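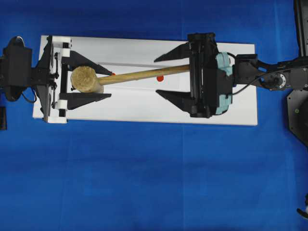 Long-handled wooden mallet on a white board, blue cloth underneath.

Bench Assistant – Mallets and Small Wooden Tools
Cindavus, Tradell
Part time, with the option of full time from December

Cindavus makes and repairs mallets and other small striking tools. Our customers are music teachers, joiners, leather workers, schools and a few museums. We send out more than 3,000 pieces a year from one workshop in Tradell, and most of them are mallets with a long straight handle and a round head set across the end. We are looking for a bench assistant to join the finishing and checking side of the work.

You don't need a background in woodworking. Two of the people now at the benches came from kitchens and one came from a shoe repair shop. You do need steady hands, good eyesight (with glasses is fine) and the patience to do a small job the same way many times in a day.

The work

Most of your day will be spent at the finishing bench. Handles and heads arrive from the lathe room in trays. You will:

Sort handles by length and set aside any that are bowed, split or rough at the end.
Sand handles by hand through two grades of paper.
Fit heads to handles and glue them up in the racks.
Wrap heads for the softer models and trim the edges.
Check each finished mallet and write the result on the batch sheet.
Pack orders and print labels on shipping days.

Repairs come in through the mail and over the counter. The usual problems are a loose head, a cracked handle or a wrapping that has worn through. You will log each repair when it arrives, take off the old wrapping if there is one, and pass it to the senior bench hand with a note. After the first three months you will do the simple repairs yourself.

You will also take a turn at the counter when the office is at lunch. That means answering the phone, taking in repairs and finding finished ones on the shelf. Nobody is expected to sell anything.

Checking

This is the part new people tend to find harder than they expected. A mallet can look fine lying on the bench and still be off when you pick it up. We check for a head that sits square to the handle, a joint with no play in it and a surface that won't catch on a sleeve or a glove.

The first look is done with the mallet lying flat. You go along the handle from one end to the other, then turn it a quarter and go along again. The second is done with the mallet held by the handle, head down, so that any lean in the head can be seen against the line of the shaft. 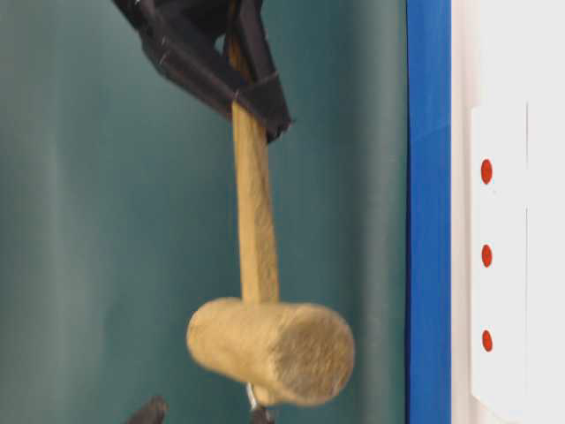 After that you tap the head lightly on the bench and listen. A loose joint has a dull double sound that you will learn within a week or so. Anything doubtful goes in the gray tray for a second opinion. We would much prefer that you put too many in the gray tray than too few, and no one will give you a hard time about it.

Hours and pay

The job is 24 hours a week to start, over three days. Which days is open for discussion, but one of them has to be a shipping day. The workshop opens at 7:30 a.m. and the benches stop at 4 p.m., with half an hour for lunch and two short paid breaks. We close for the last week of the year.

Pay is hourly and is set by the workshop scale, which we will send you before the interview so that you can decide if it is worth your time. There is a paid trial day for everyone on the short list. Part-time staff get the same vacation and sick leave as full-time staff, in proportion to their hours.

From December one of our full-time bench hands is cutting back, and whoever takes this post can have the extra hours if they want them. If you don't, we will hire for them separately.

The workshop

We are on the ground floor of the Ranasinghe building, at the back of the yard. The finishing room has windows on two sides and is warm in summer. The lathe room is next door and is loud – the door stays closed, and ear protection is supplied for anyone going in. There is dust. We have extraction over the sanding bench and provide masks, but if you have asthma or a wood dust allergy please talk to us about it before you apply.

You will be on your feet for a good part of the day. Stools are available at every bench. The heaviest thing you will need to lift is a full tray of heads, and those can be split in two if you would like them lighter.

The 88 bus stops outside the yard gate. There is parking for bikes under the stairs and a few spaces for cars, first come, first served.

What we would like to see

Experience with any kind of repeated handwork, paid or not. Sewing, baking, model building, instrument repair and picture framing have all been useful to people here.
Clear handwriting. The batch sheets are on paper.
Being on time. Glue is mixed at the start of the shift.
Enough English to read an order sheet and talk to a customer on the phone.

Helpful, but we can teach it:

Use of a caliper.
Hand stitching.
Basic use of the Pladasia stock system, or any other stock software.

How to apply

Send a letter or an email of up to one page to Gayan Bhuiyan, who runs the finishing room. Tell us what you have been doing, what kind of handwork you are used to and which days you could work. A resume is welcome but you can leave it out. If writing is difficult, call the workshop and ask to leave a spoken application. Gayan will phone you back at a time that suits you.

We read applications as they come in and will keep the post open until it is filled. Short-listed applicants will be asked in for a half-hour talk and a look around. The trial day follows within two weeks. You will spend the morning sanding and the afternoon checking, next to someone who does the job every day. Wear closed shoes and clothes you don't mind getting dusty, and tie back long hair.

Everyone who writes to us gets an answer, including those we can't take on this time.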